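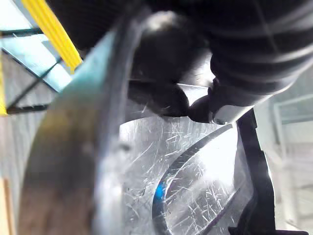 Grażyna Wysocka wrote that she'd believe in robot housework the day one of them emptied her dishwasher without being asked twice, and I've been arguing with her in my head ever since. So I'm starting a thread. My question is simple: can machines do chores yet, at home or in the shop, or are we all still clapping for demos? I go back and forth on it myself. A pair of fingertips coming down onto a scratched-up surface doesn't look like much, but that's the kind of close work I care about – the fiddly stuff, way more than walking or waving at people.

gundulari_fan
Depends what you call a chore. Vacuuming, sure. Mowing, sure. Both of those are really just driving. The minute the thing has to pick something up, I lose interest in the sales pitch.

Zbigniew Adamczyk
I disagree with that a little. I work in a small shop outside Londside and we've had an arm loading blanks into a press for 16 months. It picks things up all day long and doesn't complain about its knees. But the blanks come in a tray and the tray is always in the same spot. My nephew bumped the tray in February and we got a very sad pile of metal.

celina_t
So it works as long as life holds still. My kitchen has never held still.

Zbigniew Adamczyk
Ha, fair. Neither has my garage.

Original poster
That's my point though! The pressing and placing part seems to be getting better. What I worry about is everything in front of it and behind it. Who clears the table first? Who finds the part that rolled under the bench? If I'm doing all that, I may as well do the chore too.

Harriet Villanueva
You're all being too hard on it. My mother has bad hands and would take a machine that opened jars and did nothing else. It could be slow, it could be ugly. If it needs 9 minutes to open the pickles, she has 9 minutes. People keep judging these things against a healthy forty-year-old in a hurry.

gundulari_fan
And what would she pay for the pickle machine?

Harriet Villanueva
She'd pay 400 dollars and not blink. More than that and she calls me.

celina_t
I'd like to know about scuffs too. Anything that gets handled over and over ends up covered in fine scratches, and clear plastic is the worst for it. With my own hands I can feel when I'm dragging something. Can a hard fingertip tell? If it can't, I don't want it near my glasses.

Zbigniew Adamczyk
Ours can't. We set the force low and put a soft pad on, and the pad wears out. Some of the newer ones have sensing in the tips, I haven't used one so I won't pretend.

Original poster
OK, so where I land today: shop floor yes, with a tidy setup and somebody patient nearby. Home, one narrow job at a time, and Harriet's mother goes first in line. I still want to hear from anyone who has put one to work on something messy, like laundry or a junk drawer. Videos don't count unless you were in the room.

Reader comments

Rukhsana Marwat
I was in the room for a towel folding one. 46 towels, and I refolded most of them. It did do the washcloths nicely – I'll give it that.

grusta_owner
Junk drawer would finish it off. Mine nearly finished me.

szczepanska_st
Still doing my own dishes, 29 July 2026. Will report back if that changes.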